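在家追一场不信任投票:从议程表到计票结果的完整看法

2022-03-19

很多朋友觉得议会直播闷,看五分钟就关。我以前也这样,直到有一次跟着Furau议会的不信任动议从早看到深夜,才发现这东西只要提前做一点功课,简直比决赛还刺激!下面把我现在用的一整套办法写出来,换成别的议会也能照着做,数字改一改就行。

第一步:先弄清楚门槛

打开议会的议事规则,搜“不信任”三个字。Furau的规则全文290页,别怕,真正用得上的就三四页。要找的是:谁可以提动议,需要多少人联署,提出以后隔多久才能表决,以及通过要的是“出席议员过半”还是“全体议员过半”。

最后这一条一定要抄在纸上。Furau议会135席,按全体过半算,68票才够;要是按出席过半算,当天有人请假,门槛就跟着往下掉。两种算法在新闻标题里常常写成同一个“过半”,看直播的人很容易在最后一刻算错。我第一次就算错了,提前欢呼了整整一轮,被群里笑到现在。

联署人数也值得留意。有的议会要求十分之一,有的要求更高,联署名单一公布,就等于有了第一份可靠的底牌。

第二步:做一张自己的票数表

用什么软件都行,我用的是最普通的电子表格,一行一个议员,列分成这几项:

姓名
党派或团组
选区
公开表态(支持、反对、未表态)
表态的出处和时间
最终投票

“出处”这一列很多人懒得填,请一定填。动议前两天消息满天飞,“据悉某某已经倒戈”这种话一个下午能看到十几条,只有本人声明、党团书面通知、议会发言记录才算数。传闻可以另开一页放着,晚上对答案的时候特别好玩。

填表不用一口气填完。先填党团领袖和联署人,再填执政党里平时爱投反对票的那几位,剩下的大多会跟着党团走。真正决定结果的往往是中间那一小撮人,把他们的行涂成黄色,直播时眼睛就盯着黄色看。 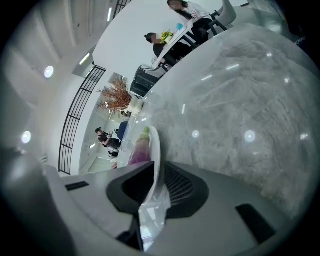 涂完颜色之后,再算三种情形:全部黄色倒向政府、全部倒向反对派、一半一半。三个结果写在表格最上面,用大号字。辩论进行到一半的时候,只要有一位黄色议员起立表态,你马上就能知道局面偏向了哪边,这种感觉真的太棒了。

缺席的人也要单列。生病、出访、配对缺席(两党各出一人约好都不投)都会改变算式。议会公报一般在开会当天早上更新请假名单,早餐时间刷一次就好。

第三步:准备信号源

至少准备两路。一路是议会官方直播,画面单调,但是不剪辑,也没有主持人插话;另一路是有解说的电台或新闻频道,声音开小一点,专门用来听背景。官方直播通常比电视慢一些,所以两路不要都开满音量,不然结果会被提前剧透!

议程文件和动议原文提前下载到本地。关键时刻官网经常打不开,Furau那次就卡了将近整个唱名环节,幸好我手里有文件。

语言不通也别放弃。动议原文通常很短,先用翻译工具过一遍,再把“主席”“延期”“修正案”“唱名”“弃权”这几个词在当地语言里的说法贴在屏幕旁边,听到就能反应过来。

第四步:听懂辩论的节奏

典型的顺序是提案人发言、政府首脑答辩、各党团轮流、提案人总结,然后表决。中间最容易出意外的是程序动议:有人要求休会,有人提修正案,有人质疑主席的裁定。新手看到这里往往以为直播出了问题,其实好戏刚开始。休会申请一出,多半说明有一方觉得票还不够,正在走廊里打电话。

我建议边听边记时间,每次发言写一行就够。比如“14:20 Josefina Toledo,反对派,追问预算,未提倒戈”。事后翻出来看,会发现很多转折在当时就有苗头。

发言里还有一个小窍门:听结尾。老练的议员前面可以骂得很凶,最后一句却只说“希望政府认真反思”,这种人多半还是会投给政府。

第五步:拉上朋友一起看 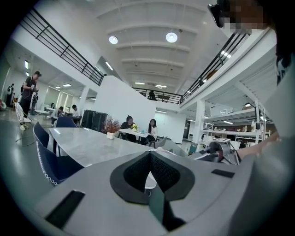 一个人看有一个人看的专注,一群人看又是另一种快乐,强烈建议试一次。三五个人在客厅最舒服,分工也简单:一人管表格,一人盯新闻,一人负责烧水和吃的。人再多就得借场地,这时候先考虑声音。像图里这样上下两层、白色顶棚上横着弧形梁的开阔大厅,坐着确实气派,可唱名环节要一个名字一个名字听清楚,我会先去现场放一段旧录像,在楼上楼下各站一会儿,再决定音箱摆在哪里。场地小一点、低一点,往往省事得多。

上次我们在Oei办的那场来了60个人,Jarlath Hanrahan负责在白板上画票数,每念一个名字就画一道,全场跟着数。画到第50道之后,连端着盘子的人都停下来了。如果你也想这么做,白板请买大号的,笔多备几支。

第六步:表决与对账

唱名表决时,表格排序要换成议会点名的顺序,一般按姓氏或者座位号。提前排好,不要临场再拖。电子表决更快,大屏幕几秒钟就出总数,个人投票记录要等稍后才公布,所以先记总数,再补明细。

结果出来先别急着关直播。主席宣读之后,通常还有几段简短声明:首脑是辞职、请求解散议会,还是打算硬撑,全看这几分钟。规则里写着“应当辞职”的,也要查清楚期限,有的写明天数,有的只写“尽快”,后一种能拖出好几个星期的续集。

第二天花半小时对账,把预测和实际不一致的行标成红色,逐个查原因。我第一次红了十一行,第二次只剩四行,进步看得见,特别有成就感。这张表别删,下一次再有动议,复制一份,改掉换届换下来的名字就能接着用。

常见问题

表格要不要公开?可以,但把传闻那一页去掉再发。

弃权算反对吗?按全体过半计算时,效果和反对一样;按出席过半计算时,要看规则把弃权的人算不算进出席人数,回到第一步抄的那张纸上查。

看不到直播怎么办?多数议会几天内会放出文字记录,打印出来拿支荧光笔慢慢读,也很过瘾。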